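Capítulo 7
Automatización del montaje final y reorganización del puesto de trabajo

Objetivos del capítulo
Al terminar este capítulo, el estudiante deberá ser capaz de:
– distinguir entre tarea, operación y puesto, y explicar por qué la automatización actúa sobre las dos primeras antes que sobre el tercero;
– identificar las operaciones de montaje electrónico que presentan mayor dificultad para una célula robotizada;
– elaborar una matriz de reasignación de tareas para una línea parcialmente automatizada;
– describir los cambios de cualificación, ritmo y responsabilidad que afectan al personal de línea.

Conceptos clave: inserción de conectores, componente flexible, tolerancia de posición, control de fuerza, tarea residual, polivalencia, supervisión de célula.

7.1 Planteamiento

En los capítulos anteriores se estudió la automatización de procesos en los que la pieza es rígida, llega orientada y se repite sin variación. La colocación de componentes de montaje superficial pertenece a esa categoría y lleva décadas mecanizada. El montaje final, por el contrario, ha permanecido en gran medida en manos de operarios. En él se conectan cables, se cierran carcasas, se fijan disipadores y se colocan etiquetas, operaciones breves que exigen adaptar el movimiento a piezas que no ocupan dos veces la misma posición.

El caso de referencia de este capítulo es la planta de Grolteo, fabricante de fuentes de alimentación y tarjetas de control para equipos de telecomunicaciones. La planta emplea a 362 personas, de las cuales 78 trabajan en la sección de montaje final. La sección procesa 3129 tarjetas por semana en régimen de 2 turnos. La dirección encargó a la ingeniería Dunatlow el estudio de una célula de conexión de cables para la familia de producto Kereama, la de mayor volumen.

El estudio no partió de una reducción de plantilla prevista. Partió de dos datos internos: la proporción de rechazos atribuidos a conectores mal asentados y la frecuencia de las molestias de muñeca y pulgar comunicadas al servicio de prevención. Ambos apuntaban a la misma operación, la inserción manual de conectores con cable.

7.2 Tarea, operación y puesto

Conviene fijar la terminología. Se denomina operación a la unidad mínima de trabajo con un resultado verificable: insertar un conector, apretar un tornillo. La tarea es un conjunto de operaciones que comparten finalidad, por ejemplo, cablear la tarjeta. El puesto reúne las tareas asignadas a una persona durante el turno, junto con sus responsabilidades y su posición en la línea.

Esta distinción tiene consecuencias prácticas. Cuando se afirma que un puesto «se ha automatizado», casi siempre se ha automatizado una parte de sus operaciones. Las restantes – las tareas residuales – deben asignarse a alguien, y esa asignación suele hacerse tarde y sin análisis. En la sección de montaje final de Grolteo, el puesto de cableado comprendía once operaciones. La primera propuesta de Dunatlow cubría cuatro.

Las siete operaciones restantes no formaban por sí mismas un puesto razonable. Consistían en desenredar mazos, comprobar la longitud de los cables, alimentar la célula, retirar tarjetas, resolver paradas, registrar incidencias y retocar conexiones defectuosas. Agrupadas sin más, habrían dado lugar a un trabajo de ciclo corto, subordinado al ritmo de la máquina y con menos contenido técnico que el anterior.

7.3 La inserción de conectores como problema técnico

La inserción de un conector de cable a placa reúne varias dificultades. El cuerpo del conector es rígido, pero los hilos que salen de él no lo son, y transmiten fuerzas variables durante la maniobra. El zócalo admite desviaciones pequeñas. Además, suele estar rodeado de condensadores y otros componentes altos que limitan el acceso de la pinza.

El operario experto resuelve la maniobra en tres fases que rara vez sabe describir: aproximación visual, búsqueda táctil del alojamiento y empuje hasta percibir el asiento. Una célula debe reproducir estas fases por medios explícitos. La aproximación se confía a la visión artificial; la búsqueda, a trayectorias de pequeña amplitud con control de fuerza; el asiento, a la lectura de la curva de fuerza frente al desplazamiento.
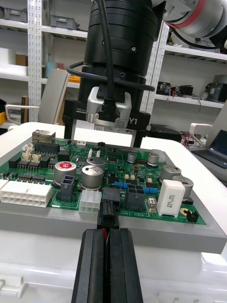 La elección entre uno y dos brazos condiciona el resto del diseño. Con un solo brazo, la tarjeta ha de quedar inmovilizada por un utillaje específico, y cada cambio de modelo obliga a sustituirlo. Con dos, el segundo brazo puede sujetar el cable, aportar otro punto de vista o retener la placa mientras el primero empuja. El coste inicial es mayor y la programación más laboriosa, pero se reduce el tiempo de cambio entre lotes.

En ambos casos aparece una función nueva en la sección: la persona que ajusta los parámetros de inserción y decide cuándo un rechazo de la célula es válido. En Grolteo esta función recayó en antiguos operarios de cableado, tras un período de formación que se analiza en el apartado 7.5. Su conocimiento de los mazos de cable resultó más difícil de suplir que el manejo de la interfaz.

7.4 Criterios para la reasignación de tareas

El método Boma, que se empleará en el resto del capítulo, ordena las tareas residuales según tres variables: dependencia del ciclo de la máquina, contenido de decisión y carga física. Cada variable se valora de 0 a 4. Una tarea con dependencia alta y contenido de decisión bajo no debe ocupar por sí sola un turno completo; se combina con otras o se rota entre varias personas.

La valoración ha de realizarse con participación del personal afectado y antes de cerrar el pliego de especificaciones de la célula. Una vez instalada, la altura de los alimentadores, la posición de las pantallas y el acceso para el retoque quedan prácticamente fijados – y con ellos, buena parte de las condiciones del puesto.

El apartado siguiente desarrolla la matriz completa para la familia Kereama, con las once operaciones originales y las cinco que se añadieron tras la puesta en marcha.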